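Two Arms, One Table: Comparing Gripper Fingers and Controllers for a Block Sorting Task

Student project report, Parkis workshop course
Sep 20, 2018
Reading time: 7 minutes

When we signed up for the spring project we wanted to build something that could clear a messy table. That was the whole idea, and our advisor let us keep it for nearly a week before asking which part of it we meant to finish. After a good deal of talking (and some sulking) we settled on a narrower question: if you already have two small arms and a pile of colored blocks, does it pay more to improve the fingers or to improve the controller? We had a budget for one or the other, so it was a question we needed the answer to anyway.

This report covers what we built, what we tried, and what we found. We have left in some of the things that went badly, partly for honesty and partly for the group that takes over the table from us, who will surely run into the same loose screws.

The task

Blocks are spread over the table and have to end up in the bins at the back, sorted by color. A trial starts with 6 blocks on the table and ends when all of them are in a bin, or when 60 seconds are up, whichever comes first. A block in the wrong bin counts as a miss. A block dropped on the way can be picked up again as long as there is time left, and we argued for an entire afternoon about whether that was fair before deciding that it was, seeing that a person clearing a table would do the same.

We chose blocks because they are cheap and because they don't mind being dropped. Some of them are plain rectangles and some have more awkward shapes, and that second kind ended up telling us the most. Almost any gripper can lift a rectangle from the sides if you get it lined up. An odd shape has a good side and several bad ones, and you learn very quickly which fingers forgive a bad guess.

The table

Both arms stand on one aluminum rail along the near edge of the table, and the bins are in a row along the far edge, against the back wall. We spent longer on this layout than we would like to admit. Our first version had the arms facing each other from opposite sides, and it looked wonderful on paper, but the elbows took up so much room in the middle that we could only ever use one arm at a time. With the bases side by side on a shared rail, the elbows swing outward and the grippers come in toward the center, and the two arms can work fairly close together if the program is polite about it.

The cables gave us a lot of grief as well. They run along the outside of each arm, up past the elbow and over the upper link to the gripper, and the slack has to be just right. Too little and the wrist pulls up short when it reaches for the far bins; too much and there is a loop hanging about waiting to catch on something. We retied them more times than anyone wrote down.

As for the surface, we kept the pale cloth with the fern print, and the patterned paper on the walls too. A plain white table would have made life easier for the camera, but real tables have things printed on them, and we wanted our color detection to cope with a bit of decoration. The orange dots on the cloth did fool the first version, which went hunting for very small flat blocks with great enthusiasm! A minimum size for detected objects took care of it.

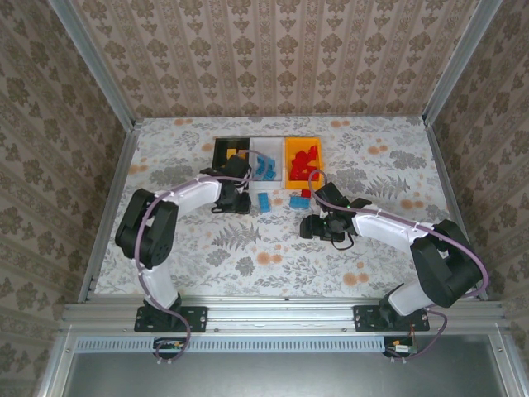 Figure 1. The sorting table with both arms on the rail, three bins at the back and loose blue and red pieces still on the cloth.

The fingers

We compared two sets of fingers. The first is the set that came with the arms, straight and stiff, and we call these the Estus fingers after the name on the bag of spare parts. The second is our own design, printed in a softer plastic with a shallow curve on the inside, and it is called the Bautista set because that is the name of the room where the printer lives. It was a working title and it stuck.

The Estus fingers are very good at what they are good at. When they close on two flat sides, the block stays put, even with a fast move to the bin. They are also thin at the tips, so they can get in between pieces that are lying close together. Their weakness shows when the block is turned a little from where the program thinks it is. The tip touches a corner, the block spins away, and now it is somewhere else entirely.

The Bautista fingers are slower to close, because we lowered the closing speed to spare the plastic, and they are too thick to get between neighbors. But they bend a little when they meet a corner, and quite often the block will turn itself into the curve and settle there. It is a very satisfying thing to watch the first few times. With the odd-shaped pieces the difference was plain to everyone in the group, including those of us who had been rooting for the stiff set.

We did have one tear in the soft fingers, right at the base where they screw on. The second print has a thicker root and has held up so far.

The controllers

The first controller is the simple one. It takes one picture from the fixed camera, decides where every block is, makes a list, and works down the list without looking again. The second, which we named Skaltach, takes a fresh picture after every pick and throws the old list away. Skaltach also keeps track of which arm is in the middle of the table, and it holds the other one back until there is room.

You would expect the second one to be better in every way, and we certainly did. It is not quite so simple. Looking again costs time, and the arm has to move out of the camera's view first or it hides the very blocks it is meant to be finding. On a tidy table with rectangles only, the simple controller finished sooner in nearly every trial. It had no reason to look twice.

On a messy table things were the other way round. As soon as one block got bumped, the simple controller was working from an old list, and it would close the gripper very carefully on nothing, carry the nothing to the right bin, and let it go. Skaltach noticed the bump and went back for the block.

How we ran the comparison

Every set of fingers was tried with both controllers, and we changed the fingers on both arms at the same time so the left and right sides were always equal. Blocks were dropped onto the cloth from a cup, to keep us from placing them kindly. If one landed off the table we dropped it again. We kept the room lights on and the blinds down for all trials after we noticed, in April, that late afternoon sun turned the red blocks into orange ones as far as the camera was concerned.

The gripper motors were limited to the same force throughout. The limit is a plain number in the settings file, and ours was 1000 for every run, whatever that means in real units - the manual is not generous on this point, and we would have liked to measure it properly with a spring scale. It is on the list for next time.

What we found

Soft fingers helped both controllers, and they helped the simple one the most. We had not seen that coming. Our best explanation is that bending fingers make up for small errors in position, and the simple controller has more of those to make up for. With the Bautista set on, it still carried nothing to the bins now and then, but much less often than before.

Skaltach with the stiff fingers did well too, only more slowly. It would knock a corner, look again, try again, and usually get there in the end, though the clock sometimes ran out on it. The two improvements together gave the most reliable sorting of all, but the step from one improvement to both was smaller than the step from none to one.

So, to come back to the money: for this table and these blocks we would buy the fingers first. They cost very little to print and nothing at all in programming time. If the pieces were packed closely together, we might well say the opposite, because the thick tips would be a real handicap there, and we did not test enough crowded layouts to be sure.

Problems and loose ends

The small boards under the rail should be given a cover. They hang where a sleeve can reach them, and we would hate for somebody to pull out a wire by leaning in for a block.

The mounting screws work themselves loose with fast moves. Please check them before each session. We lost a full day of results to a base that had shifted by a hair, and every pick on that side was off by the same hair.

We also never got around to handing a block from one arm to the other, though we talked about it constantly. The reach of both arms overlaps in the middle, so it ought to be possible, and the soft fingers might be just the thing for it. The settings files and the drawings for both finger versions are in the project folder, along with our notes, which are untidy but complete up to the last week.

Related reports
Printing soft fingers: what we learned about walls and infill
Color detection on patterned tablecloths
A cable guide for small desktop arms
Skaltach setup notes for new groups

Parkis Student Projects | Contact the workshop | Copyright 2018 | Back to top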